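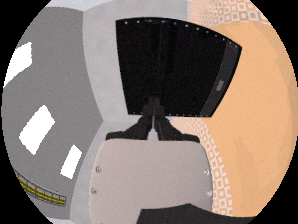

Monday

Up at six. Checked the price before I had my glasses on, a habit I said I'd drop by May and haven't. Bognár opened down a little and stayed there until mid-morning, when the news about the founder's shares came out. Norbert Pintér is selling part of his stake to Mariann Major, which makes her the largest holder. She already runs the packaging side. By lunch the stock was up almost 14 percent and the papers had her listed as the richest person in the country, with him second. By the close it had given back half of the gain and he was first again, at least on the site I look at. The other site still had her ahead. They don't count his land the same way.

I own 187 shares. I bought most of them when I left Trernix and had the payout to do something with, and a few more the next winter when they were cheap. So I was richer at noon than I was at breakfast, and by dinner I was somewhere in between. I didn't sell. I had the order typed in at one point, and then the phone rang and it was the dentist's office about moving my cleaning, and when I got back the price had already slipped. I closed the window and made a sandwich.

Elango called at two. He wanted to know what I thought about the sale and whether it meant Pintér was on his way out. I told him I had read the same three articles he had. He thinks Major will break the company up and sell off the glass business, and that the glass business is worth more alone than people say. He thought that about Clokura too, and he was right about Clokura but four years early, so he had sold by then. He is going to buy more Bognár tomorrow if it opens flat. I said I would hold what I have. We talked for a while about his knee and the contractor who won't return his calls.

In the afternoon I did the bills. The furnace people charged $736 for a part and a visit, when the estimate was lower and said so in writing. Called them and was told the manager would call back. Paid the electric and the car insurance. Moved the rest of the month's savings over to the money market account, where it earns something at least. I have been thinking I keep too much in there. Hamidreza says I do, every time I see him, and he does this for a living, but he has also never been out of work for a year and a half.

Sum-yee came by at five to return the folding chairs. She used to be in accounts at Henda when Major was on the board there, and met her twice. I asked what she was like. Sum-yee said she was polite, she read everything before the meeting, and she wanted the coffee cups taken off the table before anyone opened a folder. She didn't have an opinion about the ranking. She said if you have that much it can't make any difference in what you eat for dinner. I said it must matter to somebody or they wouldn't print it every day. She took some of the soup home.

Looked up how the lists are put together, after she left. They take the number of shares from the filings, multiply by the price, add what they can find of the private holdings, and take off what they think is owed. The private part is mostly a guess. One of them marks it down by a set amount and the other doesn't say what it does. So two people can trade places in an afternoon without either one buying or selling a thing, only from the price moving on what they already had. The sale itself won't go through until the regulator signs off. I hadn't understood that this morning. She doesn't have the new shares yet, and the paper that put her first must have counted them anyway.

Wrote down my own figures in the back of the green notebook, as I do when I've been reading this kind of thing. House, less the loan. Pension. Shares at the closing price. The account. The car I put down at nothing now. It came out a bit better than at New Year's, nearly all of it from Bognár, and that bothers me some. I should sell 47 shares and put the money toward the roof. The roofer wants a deposit before he'll give me a date.

Rain after supper. The manager from the furnace place didn't call. Try him again in the morning, before the market opens. Also need stamps and lightbulbs for the hall.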